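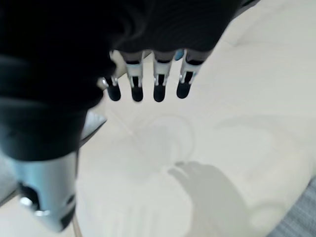 One reader of an earlier draft objected that a funeral sermon is the wrong place to look for truthfulness. A preacher who stands before a widow, the objection went, has a duty of comfort, and it is unfair to measure his words as we would measure the words of a witness in court. I take this objection seriously, and the present section is in large part an answer to it.

Figure 4. A robotic hand with its fingers pointing down, above a pale surface.

4. Praise and reserve in the Plarkport sermons

4.1 The material

The collection kept at Sfeir contains 275 funeral sermons in manuscript. Most of them were preached in Plarkport, a harbor town with one large Protestant congregation, and the remaining 51 come from the smaller inland parish of Plavberg. The two places shared their ministers for long periods, and so the same hand often appears in both groups. The sermons were written out before the service, usually in full sentences, and many of them carry corrections in a different ink. A typical text has 2000 words, of which the life of the dead person takes the last third.

It is important to say what these papers are and what they are not. They are the preacher's own copies. We do not know in each case that the words on the paper were the words which the congregation heard. In a few places the margin has a short note such as "left out" or "said more briefly," and these notes make it probable that the ministers kept to the written text in general and marked the exceptions. I have treated the manuscript as a record of what the minister intended to say, and where I write in the following that a minister "says" something, the word should be understood in this limited sense.

Earlier studies of the collection have been interested mainly in its doctrine, above all in the teaching on the resurrection. The part on the life of the dead was seen as conventional and was passed over with few remarks. I believe that this judgment came too early. The doctrine in these sermons is indeed very stable, and a reader who knows ten of them knows the teaching of all. The lives are the place where the ministers had to make a decision each time.

4.2 The printed model

Any discussion of the lives must begin with the book which I call, after its short title, the Fludus. It was a printed guide for country ministers, and it offered complete sermons for the burial of a child, a mother, a tradesman, an old person and so on. Blank spaces were left for the name and the age. A copy stood in the minister's house at Plarkport and is now at Sfeir together with the manuscripts. The pages for the burial of an old person are much more worn than the others.

The Fludus has a fixed order of praise. First comes faithfulness in worship, then peace in the house, then honest work, and at last patience in sickness. The order is kept also where one of these items must have been difficult to fill. The guide gives advice for this situation. If the dead person did not attend worship, the minister should speak of "a faith that did not seek the eyes of others." If the marriage was unhappy, he should speak of "the trials which belong to every home." The phrases are skillful. A stranger will hear praise in them, and a neighbor who knows the circumstances will hear something else.

I would describe this as a language with two floors. It allows the preacher to say no open lie, and at the same time it lets the family go home with the impression that a good thing was said. Whether this is a truthful way of speaking is exactly the question that divided the ministers of the two parishes, although they never discussed it in a treatise. Their discussion must be read out of their corrections.

4.3 What was crossed out

In 39 of the sermons a phrase from the Fludus was first copied and later crossed out. These cases deserve close attention. A minister who never uses the model may simply not like its style. A minister who writes the phrase down, looks at it again and removes it has given us a small piece of moral reasoning.

The first type of correction removes the phrase and puts nothing in its place. In the sermon for a ship's carpenter, the sentence on peace in the house is struck through with two lines, and the text goes directly from worship to work. The result is a gap which the congregation could hardly fail to notice, if they had the usual order in their ears. Silence of this kind was a strong means of expression in a community where every adult had heard the same four praises many times. One may ask if it was kinder than the phrase it replaced. I am inclined to think that it was harder, and that the minister knew this.

The second type puts a particular fact in the place of the general praise. For a woman who had kept a lodging house, the words on "a faith that did not seek the eyes of others" were replaced with the statement that she came to church at Easter and that she gave soup to sailors without asking for their papers. There is no comment on the first fact and no conclusion from the second. In my reading this is the finest passage of the collection. The minister does not hide that she came seldom, he does not accuse her of it either, and he trusts the people in the benches to hold both facts together.

The third type is more puzzling. The phrase is crossed out, a fact is written above it, and then the fact is crossed out also and the phrase is restored with dots under the line. We find this in the sermon for a wealthy merchant of Plarkport, where the item in question is honest work. The fact is no longer readable except for the word "scales." It would be easy to tell a story here about a frightened minister and a powerful family. I want to resist that story. The same minister wrote in his notebook that he had visited the house on the evening before the burial, and that he "found there more grief than I had thought to find." The notebook does not connect this visit with the sermon. It is possible that he gave way to pressure, and it is equally possible that he saw the widow and decided that the scales could wait.

4.4 Comfort as a reason

This brings us back to the objection with which the section began. Those who defend the conventional praise say that comfort is a duty and that truth must bend a little before it. The Plarkport material shows, I think, that the ministers did not see the two duties as standing on opposite sides in such a simple way. When they explain themselves, in the notebooks or in letters between the parishes, they speak of comfort on both sides of the question.

One letter from Plavberg argues that a son who hears his father praised for a gentleness he never had will be left more alone than before. He must now grieve for a man whom the church has exchanged for another. The answer from Plarkport accepts this point for the son but asks about the rest of the congregation, and in particular about the children, who have no need to learn on such a day what their grandfather was. Neither letter claims that truth is of small importance. The disagreement is about which persons in the room the minister is speaking to, and how much of the truth belongs to each of them.

For the study of religious ethics this is a useful correction. We are used to discussing truthfulness as a quality of the speaker, a thing he has or does not have in his character. In these papers it looks more like a quality of the relation between a speaker and a group of hearers who know different things. The same sentence may be truthful toward the neighbor and misleading toward the cousin who came by boat from another town. The Fludus made use of this difference and depended on it. The ministers who crossed out its phrases had become uneasy with it, at least on the days when they did so.

I do not wish to make them more consistent than they were. The minister who wrote the sermon for the lodging house keeper used the full set of four praises, without any correction, in a sermon only two months later. Perhaps the praises were true in that case. Perhaps he was tired, or the harbor master's family had asked for the customary form. The notebook for that winter is lost.

4.5 Limits of the reading

Two limits should be mentioned. The crossed-out phrases can be read only where the ink has allowed it, and the inland papers have suffered more from damp than the others. It would be wrong to conclude from the smaller number of readable corrections at Plavberg that the ministers there were more content with the model. The letter quoted above points in the other direction.

The second limit concerns the hearers. We have no diary and no letter in which a member of either congregation writes about a funeral sermon. What I have said about the strength of silence rests on the regularity of the form, and a regular form may also make people stop listening. The parish accounts, which are treated in the next section, give some indirect help here, as families in Plarkport could pay for a fair copy of the sermon, and it is recorded for which sermons they did.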